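# 乌夫贝里学区推广“感官安抚包”，家长质疑依据不足

2024年8月4日，乌夫贝里（Uvberg）学区宣布，新学期起将在下属小学的融合班级推行一套名为Clisemari的自闭症儿童感官安抚方案。按照学区的说法，方案可以帮助孩子在嘈杂环境里更快平静下来，减少中途离开教室的次数。学区公告写得很热闹，“显著改善”出现了好几回，改善了多少、跟谁比、由谁来测，公告里没有交代。

方案由一家叫Cerarness的公司提供，内容包括一只装有触感玩具和降噪耳罩的布袋、一本教师手册，以及一个供老师记录情绪变化的手机程序。首批采购565套，分到各校后由班主任保管。公司代表在说明会上称，已有超过2152个家庭使用过同类产品，“反馈非常正面”。会上有人问这些反馈是怎么收集的，代表答是购买后发出的在线问卷。至于问卷发出去多少份、收回来多少份，代表表示需要回去核实。截至发稿，学区和公司都还没有补上这组数字。

更让人犹豫的是试点。学区反复提到的“前期试点”，实际只在奥坎波（Ocampo）小学的两个班做过，为期一个月，没有对照班，评估表由授课老师自己填写。其中一项结果是，70%的记录显示学生“情绪有所好转”。可这个比例的分母是记录条数，并非学生人数，同一个孩子一天之内可能被记上好几次。孩子闹过一阵以后自己安静下来，算不算好转，教师手册里也没有定义。

学区特殊教育办公室的雷富希奥·韦尔塔（Refugio Huerta）为方案辩护。他说，学校每天面对的是具体的孩子，不可能等到论文齐全了才动手，况且布袋里的东西“最多是没用，不会有害”。这话听着实在，但仍有疑问。买这批东西的钱出自特教专项，同一笔经费也用来支付助教工时。公告没有说明助教工时会不会因此减少，韦尔塔在会上被问到时，只说预算“总体平衡”。

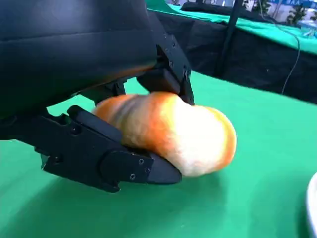
弗谢沃洛德·帕西奇尼克（Vsevolod Pasichnyk）在会后给学区的信里写道，他的儿子确实喜欢捏软的东西，家里抽屉有一堆，可孩子真正在学校坐得住，是去年换了一位肯提前告诉他下一节课做什么的助教以后的事。他在信中问，如果安抚包送到了，助教却少来半天，这笔账该怎么算。学区回信称“已收悉”。

类似的担心不止一封信里有。另一位家长说，耳罩她女儿戴不住，一碰耳朵就哭，她希望校方别把“拒绝使用”也当成情绪问题记进程序。这个程序的数据存放在哪里、保留多久、家长能不能要求删除，目前只有一份英文的隐私条款可查，篇幅很长，对学生数据只提到“可能用于产品改进”。学区称中文版正在翻译，没有给出完成日期。

感官类辅助用品本身并不新鲜，不少家庭和治疗师都在用，有的孩子用得上，有的孩子碰都不碰。通常的做法是先了解孩子对声音、光线和触感各有什么反应，再挑东西，用一段时间后看要不要换。统一采购、一人一袋，与这种做法有多少相合，公告里看不出来。手册建议老师在学生“出现不安迹象”时递上布袋，并安排两分钟安静时间。不安是因为吵、因为饿，还是因为听不懂题目，手册没有分开讲。

按现有安排，教师培训只有一次，半天，由公司派人主讲，9月发放物品。家长若不希望孩子参加，需要填写书面退出表，逾期未交视为同意。有家长要求把顺序倒过来，改成签字同意后才参加，韦尔塔表示会“带回去讨论”。

学区承诺学期结束时公布评估结果。由谁评估尚未确定，合同草案里写的是由供应方“协助完成”。退出表可在各校教务处领取，也可向特殊教育办公室索取电子版。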